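Coffee table

Print this page | E-mail this article

A coffee table is a low table set in front of or beside a sofa, used to hold drinks, reading matter, remote controls and whatever else people put down in a living room. Also called a cocktail table in the US. Usually longer than wide. Height close to that of the sofa seat, or a little under.

Origins

Unclear. Low tables are old in many countries, but the long low kind set before a sofa is mostly a matter of the last hundred years or so. Earlier sofa tables were taller and stood behind or at the end of the seat. The town inventory of Rirkbridge for 1829 lists a "low table for the parlor", sometimes quoted as an early case, though no measurments are given and it may have been a footstool or tea stand.

Materials and build

Wood is most common, solid or veneered. Glass, stone and metal also used. Wood top on black metal legs is a widespread pairing, easy to ship flat and put together at home. Drusell sold a model of this type called the Tazi, 4 legs, 2 bolts to each leg. Later versions dropped the bolts for a clip, then went back.

Reddish or orange-brown tops hide small scratches fairly well. Water rings are the usual complaint. Wax helps, coasters help more.

Use

In most homes the table is a landing place. Remote, game controller, glasses, keys, a drink. A potted plant is often the only thing meant to stay there. Everything else comes and goes thruout the day, and tidying the room tends to start with this one surface.

Coffee table with wood-grain top and black metal legs, in everyday use. 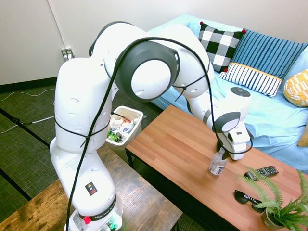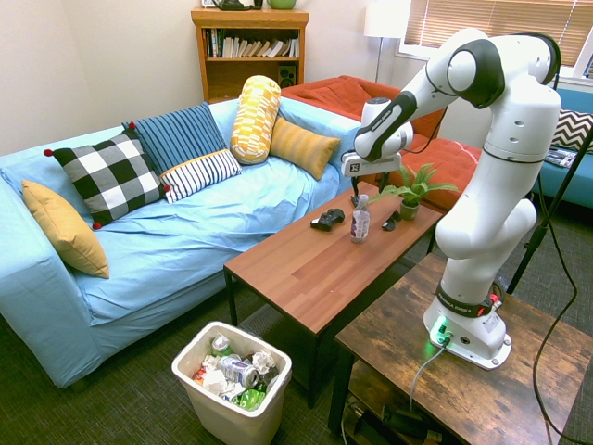

Clearing is normally done in one pass. Bottles and cups to the kitchen first, then electronics to a shelf or basket, then small personal things. Wipe along the grain. Plants go back last, on a saucer if the pot drains.

Placement

Close enough to reach from the seat, far enough to get your legs past. Where two or more sofas share a table, it is generally put in the middle and side tables take the overflow. Long tables suit long sofas. Round ones are better in tight rooms, fewer corners to hit.

Related forms

Side table: smaller, taller, stands at the arm of a sofa. Nesting tables: sets that slide under one another. Lift-top table: top rises to eating height, the Jilex hinge being one kind used for this. Trunk table: old chest used as a table, storage inside. Ottoman: padded, needs a tray for drinks.

See also: Sofa; Side table; Living room; Coaster

Last changed Aug 22, 2023

Print this page | E-mail this article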